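アーム一本の値段に騙されないために

読了時間：6分

予算の話をする。うちの部屋では来年度の機材計画を五月に出すことになっていて、今年はそこに「調理作業用アーム一式」という行が入った。入れたのは私ではない。入れたのはイワンで、私はその行に疑問符を三つ付けて返した係である。

見積もりは二社から来た。Satitzのほうはアーム本体とハンドとコントローラで一枚にまとまっていて、たいへん読みやすい。読みやすい見積もりは警戒する癖がついている。前に別の装置を入れたとき、架台も、非常停止の配線も、延長保守も、全部あとから別紙で来たからだ。今回も案の定「設置環境はお客様にてご用意ください」と小さく書いてあった。その設置環境というのが、今回に限ってはガスコンロ付きの台所なのである。

もう一社のPlilbridgeは逆に何でも分けてくる。ケーブルまで行が立っている。合計は高く見えるが、こちらのほうがまだ話ができる。ハンドの交換用の指が3組で別売り、というところで少し笑ったが、別売りと書いてあるだけ良心的だと思う。

で、私の言い分は最初から一つで、買う前にシミュレーションで回せ、ということだった。実機が届いてから「この台所では腕が届きません」と言われても返品はきかない。イワン・ヤツェンコは渋い顔をしたが、インナ・オスタプチュクが台所のモデルを組んでくれて、コンロに鍋を置いて火をつけるところまで作ってくれた。

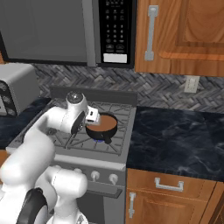 誤解のないように書いておくと、私はシミュレーションもあまり信用していない。摩擦の係数ひとつで世界が変わるし、液体の入った鍋というのは、画面の中ではだいたい行儀がよい。本物のスープは縁から垂れるし、湯気は出るし、油は跳ねる。白いカバーのアームを台所に入れて、半年後に何色になっているかはどのシミュレータも教えてくれない。Satitzの営業に清掃の手順を聞いたら「柔らかい布で」と言われた。柔らかい布の話をしているのではない。

それでも、やらないよりはずっとよかった。置き場所の議論が具体的になったからだ。それまでは「コンロの前に置く」で済んでいたのが、前といってもどこなのか、人はどこに立つのか、という話になる。オーブンの扉を開けるにはアームをどかすしかないのではないか、とか。カタログのリーチの数字は、空中で腕をまっすぐ伸ばしたときの数字である。鍋の縁に上から手先を向けようとすると肘の逃げ場が要る。この逃げ場に値段はついていないが、部屋の面積は食う。

計算機の見積もりも直した。最初の案では試行を200回としていた。私は少なすぎると言い、イワンは十分だと言い、間を取って2,000回になった。間になっていないとインナに言われたが、そのまま通した。手持ちのワークステーションで足りるそうなので、GPUの増設は今回の計画から外した。ここが今年いちばん削れたところで、私は少し機嫌がよい。

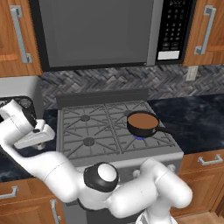 調理自動化準備室　機材・予算担当

さて、削ったぶんを何に回すか。イワンは二本目のアームと言う。気が早い。一本目の仕事が決まっていないのに二本目の行を作ると、来年の自分が苦しむ。私は次の順で考えている。

まず架台。床に固定するのか、台車にするのか。試験に使う403号室の床はそもそもアンカーを打ってよいのか、管理会社にまだ返事をもらっていない。もし打てないなら重い台車になり、重い台車は一人では動かせず、結局置きっぱなしになる。置きっぱなしの装置の前で人が昼飯を温める部屋を、私は前の職場で見たことがある。

次に安全まわり。火のそばで動かすつもりなら、ガスの遮断とアームの停止がつながっていてほしい。Plilbridgeは「オプションで可能」と答え、Satitzは「実績あり」と答えた。どちらも金額を書いてこない。金額のない「可能」は、私の表では不可能の欄に入れる。

それから保守。Satitzの保守は初年度だけ込みで、二年目以降は「別途ご相談」。相談の結果が安かった経験がない。Plilbridgeは年額を出してきたが、部品代が入っているかどうかの一文が曖昧だったので、書き直しを頼んである。

最後にハンド。ここだけはイワンと意見が合った。標準の二本指で鍋の柄をつかめるかどうかは、柄の太さと、中身の重さと、つかむ角度による。いっぱいに入った鍋を柄一本で持ち上げるのは、人間でも気を使う。私なら両手で持つ。そこを標準ハンドの可搬重量の数字だけで「持てます」と言われると、どうしても眉が上がる。柄の端を持ったときの数字をください、と両社に頼んだら、返事が急に遅くなった。

そういうわけで計画書には、アーム一本、ハンドは標準品、架台は保留、安全回路は再見積もり、と書いた。購入ではなく貸出機での試用を先にする案も付けた。貸出料は高い。高いが、使えないと分かったときに返せる。イワンは「慎重すぎる」と余白に書いて戻してきたので、その横に「返品不可」と書いて再提出した。

両社からの返事待ち。柄の数字が届いたら、また書く。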